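Mondent Parcel History Kiosk, Model 1795
Public display unit for neighborhood land-use records

Overview

The Mondent 1795 is a freestanding touchscreen kiosk for libraries, city halls, housing offices and neighborhood centers. It displays parcel records, plat maps and demolition permits for a defined district and lets the visitor move between survey years on a single base map. The unit is sold to public agencies and nonprofit groups engaged in right-of-way review, urban renewal research or displacement claims.

The model number refers to the earliest year the date slider accepts. Records older than this can be stored and searched but do not appear on the timeline.

Display and enclosure

The screen is a 43-inch commercial panel, mounted in portrait orientation in a powder-coated steel enclosure. The lower edge of the touch area sits 34 inches above the floor. The base plate is drilled for four anchor bolts. Anchoring is required in any space open to the public. Bolts are not included, as the correct type depends on the floor.

The enclosure is rated for indoor use only. Ventilation slots on the rear panel need four inches of clearance. A lockable rear door gives access to the computer, the power supply and one spare drive bay.

Records and map layers

Each unit ships with up to 2000 parcels loaded from files supplied by the buyer. Larger districts are loaded by the same method at additional cost. Accepted inputs are shapefile, GeoJSON and scanned sheets in TIFF format. Scanned sheets are georeferenced at the Ultstead office before shipment, and the control points are returned to the buyer with the finished files.

A parcel entry can hold the legal description, recorded owner, assessed value, building footprint, acquisition date and acquiring agency. Blank fields are hidden from the visitor. Where two sources disagree on a date, both dates are shown with their source. 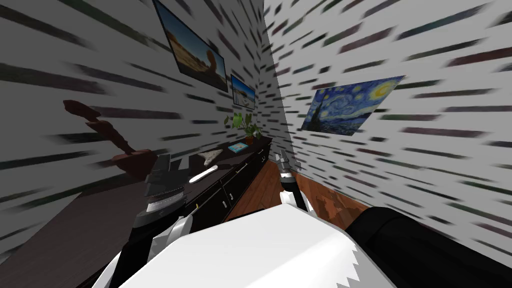

Tenant records are kept in a separate table from owner records. In many clearance districts most residents rented, and a display built on deeds alone leaves them out. The tenant table accepts city directory listings, relocation payment ledgers and oral history references. Names can be withheld by household on request, and the withheld entry still appears on the map as an occupied unit.

The layer menu includes highway alignments, hospital and campus expansion boundaries, zoning and school attendance areas. Proposed alignments that were never built can be shown as a dashed line.

Administration

Content is edited from any desktop browser on the same network. There are two account levels, editor and reviewer. An editor's change does not reach the public screen until a reviewer approves it. The change log is kept for the life of the unit and exports to CSV.

The kiosk does not require an internet connection after setup. It does not record visitor searches.

Reference installation

The first production unit was installed at the Barajas branch library in Vukthorpe, covering the blocks cleared for the east approach road. The parcel data was prepared by Auður Juhl and checked against the county ledgers by Kári Bergmann. Their field definitions are now the default template.

What is included

Kiosk with base plate
Power cord, 10 feet
Two rear door keys
Data template and import guide
One remote training session for editors

Options

Spare drive, preloaded
Wall-mount bracket in place of base plate
Headphone jack and volume control for oral history audio
Large-type interface

Ordering

Lead time is set by the condition of the source records. Send a sample sheet and a parcel count with the request for quote. Data questions go to Kaj Bach, and site and mounting questions to Gunnlaugur Kjærgaard, both at the Ultstead office. Units ordered without data are shipped with an empty template and can be loaded later by the buyer.

Specifications last revised April 8, 2020.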